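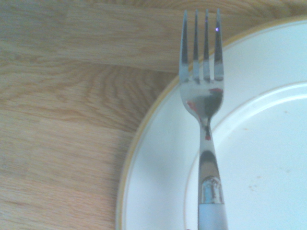
By Loubna El Idrissi

CLILLCOMBE, 2022-02-20 - Skileck today released results from a study of how robots can learn to clear a dinner table using only a camera mounted at the wrist. In the study, a single trained policy picked up forks, spoons and plates it had not handled in training, with no overhead camera and no 3D model of the objects.

Flatware is a hard case for robot vision. Polished steel takes on the colors of whatever is near it, so the same fork can look dark gray in one view and pale blue in the next. A fork resting across a white plate with a gold rim also gives the system several strong edges to sort out, and only some of them belong to the fork.

The method, named Beltis, does not try to remove reflections from the picture. It compares short runs of wrist camera images as the arm moves in and looks for outlines that stay fixed to the object. Reflections shift as the camera moves, and the policy learns to give them less weight.

The team trained Beltis on 1,574 demonstrations guided by human operators. It was then tested in 300 trials on wooden tabletops, using plates with crumbs and small food marks left on them. An earlier version trained on single images missed the fork or gripped the plate rim in 47 trials of the same test. Beltis did so in 3.

"Most of the remaining errors came when the handle hung past the plate and we approached from the wrong side," said Odair Cordeiro, who led the study. "We have not solved that yet."

The work was carried out with Alaoui, which supplied the test kitchen. Glassware and stacked plates were not part of the study. Skileck plans to begin tests with both in June.

A written report on the method is available from the Skileck press office on request.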